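Cetus - estación bimanual para recoger demostraciones

Plunier · Equipos · Recogida de datos
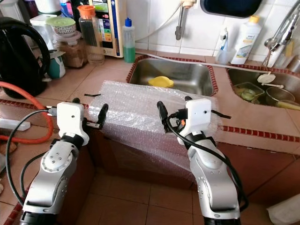
Cetus es nuestra estación de dos brazos para grabar demostraciones teleoperadas, y la hemos diseñado para sacarla del laboratorio y llevarla a las casas. Una cocina de verdad enseña muchísimo a una política de manipulación: azulejos, un fregadero de acero que refleja, botes y botellas al fondo, un paquete grande envuelto en plástico de burbujas justo entre las dos pinzas. El plástico de burbujas nos encanta como material de entrenamiento - cede, brilla, es transparente - y con objetos así los ejemplos grabados por una persona valen oro.

Cómo se trabaja

El operador guía los dos brazos a la vez y la estación guarda, sincronizados, el vídeo, las posiciones articulares y la apertura de cada pinza. Una sesión típica son 40 episodios de la misma tarea, con el objeto recolocado entre uno y otro. Los intentos fallidos también se conservan, con su etiqueta, ¡y vaya si se aprovechan!

El programa de grabación se llama James y viene instalado. Permite cortar un episodio, repetirlo o añadir una nota sin soltar los mandos (lo pedían todos los equipos que probaron la versión de mayo).

Qué incluye

2 brazos con pinza paralela de dos dedos
Mandos de teleoperación para ambas manos
Cámara de cabeza con soporte regulable
Licencia de James durante 18 meses
Maleta de transporte con ruedas

Montaje

Con algo de práctica, la estación queda lista en aproximadamente 12 minutos. Conviene fijar las bases antes de conectar nada y dejar holgura en los cables a la altura de la muñeca: un cable tirante limita el giro y acaba notándose en los datos.

Formatos y compatibilidad

James exporta cada episodio por separado o la sesión entera. Quien ya use Fluludport para revisar y etiquetar puede enviar allí las grabaciones directamente, con las notas del operador incluidas.

Ficha actualizada el jueves, 29 de diciembre de 2022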